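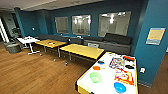 The activity room, tables still out

Closing up a shared room without losing my whole evening?

Posted by Rarnon

Hello all! We have the use of a lovely room at the Landidell building every Wednesday (teal walls, long gray sofa down one side, yellow tables and white ones), and I've somehow become the person who closes up. We set out bowls and little bright bits and pieces for people to play and make things with, and by the end they've spread onto nearly every table. Then there's the kitchenette on top of that. It takes me 60 minutes and I'd love to be home by 8. What would you tackle first? 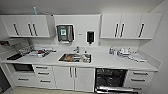
The kitchenette, dishes in the sink

Zatness
Oh, I know that feeling! Start in the kitchen, always. Your dishwasher is open already, so move the plates and cups over from the sink, get it running, and go do the tables while it hums away. I'd leave that crowded left end of the counter until last, when you have a clean cloth and a bit of patience left. For the tables, take one bowl per table and sweep everything into it, then sort it all sitting down on that nice long sofa. I do 26 place settings at our hall this way and it has saved my back more than once.

Quan
just ask everyone to clear their own table 5 minutes before the end. works for us mostly

Rarnon
Thank you both, so kind of you to write! I'll try the dishes first next week, and I may be brave and ask for help too.

Last updated: August
Contact us | Copyright Landidell Community Help | Back to top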